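Skondmont Oil Finish System
User Guide, Section 4: Refreshing a Tabletop at Home 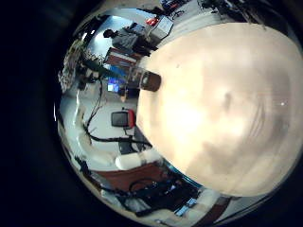
Sooner or later every table that gets used will want a little care, and we think that's a good thing, because it means people are sitting at it. This section takes you through a full refresh with Skondmont Table Oil and the Fikau pad set, from the first wipe to the final rub. Before you buy a second can or call a refinisher, take a slow look at the top with a strong light on it. A pale beige surface can seem perfectly even in ordinary daylight, and then a bright glare lands on it and you begin to notice a small dark smudge near the middle, or a set of thin curved grey streaks bending across one side. Marks of that sort don't tell you much until you have cleaned them, so please don't reach for the sandpaper yet. Start with Part A and see what is left when you get to the end of it.

If you have a sealed top (lacquer, polyurethane or any of the hard plastic coatings), Part A is all you need, and you can put your feet up after step 6. The oil in Part B is meant for bare or previously oiled wood. It will sit on a sealed surface and stay sticky, and then you'll have the job of getting it off again.

What you will need

Skondmont Table Oil, one can
Fikau pad set (one grey scrubbing pad, two white buffing pads)
Reuter Mild Surface Soap, or another soap with no wax or silicone in it
A bucket, and several clean cotton cloths you don't mind losing
Gloves
A lamp you can move around

Part A: Cleaning and checking the top

1. Clear the table completely. Vases, jars, candles, the fruit bowl, all of it. It is very tempting to slide things from one end to the other as you work, and we have all done it, but the strip where you stop and start will show later.

2. Wipe away crumbs and dust with a dry cloth. Go gently, as a grain of grit under a cloth can leave a scratch that wasn't there when you began.

3. Mix the soap with warm water as shown on the bottle. Dip a cloth, wring it out well, and wash the whole top in long strokes that follow the grain. If you have a round or oval table, work straight across it and ignore the curve of the edge until last.

4. Rinse with a second cloth and clean water, wrung out just as well, and dry the top right away with a third.

Note: Rings from glasses and jars often look worse while the wood is damp. Let the top dry overnight before you decide how bad they are.

5. Set your lamp low at one side and look across the surface toward it. Then move the lamp to another side and look again. A streak that changes or disappears when the lamp moves is usually a reflection or a bit of leftover soap. A streak that stays exactly where it was is in the finish or the wood.

6. Put a small piece of painter's tape beside each mark that stays. This sounds fussy, we know, but once the oil goes on you will be surprised how hard it is to find them again.

Caution: Never use ammonia, bleach or an all-purpose kitchen spray on an oiled top. They can strip the oil and may leave a pale patch that takes several coats to even out.

Part B: Applying the oil

Choose a day when you can leave the table alone for a good while afterward. The oil likes a room at normal living temperature with a window open, and it does not like direct sun, which skins over the top of the coat before the bottom has had a chance to soak in.

7. Test first. Turn to the underside of the table, or some other spot that won't be seen, and rub in a few drops of oil. Wait until it is dry before judging the color. Most light woods will warm up a little, and if you love yours just as pale as it is, you may prefer Skondmont Light Table Oil, covered in Section 5.

8. Take the grey pad and rub lightly over the marks you taped, always with the grain. Remove the tape as you go. Follow with a lighter pass over the rest of the top so that it all takes the oil evenly, then wipe away the dust.

9. Stir the can slowly with a flat stick for a full minute. Shaking puts air in the oil, and the bubbles are a nuisance.

10. Pour a small puddle onto a white pad (not onto the table) and spread it thin. Work from the far side toward yourself, and keep a wet edge so you don't get lap marks. Less is better here! A coat that looks a bit stingy is generally just right.

11. Let the oil stand for 7 minutes.

12. With a clean cotton cloth, wipe off everything that has not soaked in. Bring your lamp back and look across the surface again. Any wet, shiny islands should be wiped until they match their neighbors.

13. Leave overnight, then buff with the second white pad until the top feels smooth under your palm. If it looks thirsty in places, repeat steps 9 through 12 once more.

Warning: Cloths and pads soaked in oil can heat up and catch fire by themselves. Do not crumple them or throw them in the trash. Lay them flat outdoors to dry, or put them in a metal can filled with water and close the lid, then follow your local rules for disposal.

Putting things back

You can eat at the table the next day, with placemats, but the oil goes on hardening for quite some time after it feels dry. Please go easy on it at first. Put felt under anything with a rough base, lift things instead of dragging them, and hold off on tablecloths, which trap the smell and can leave the print of their weave in a young finish. Wipe up spills as they happen and skip the soap until the oil has had a few weeks to settle.

Parts and refills

Grey scrubbing pad, single: part 306
White buffing pads, pack of two: part 337
Stinby felt dots, self-stick, sheet of 80: sold separately

For stubborn black rings and burn marks, go on to Section 6.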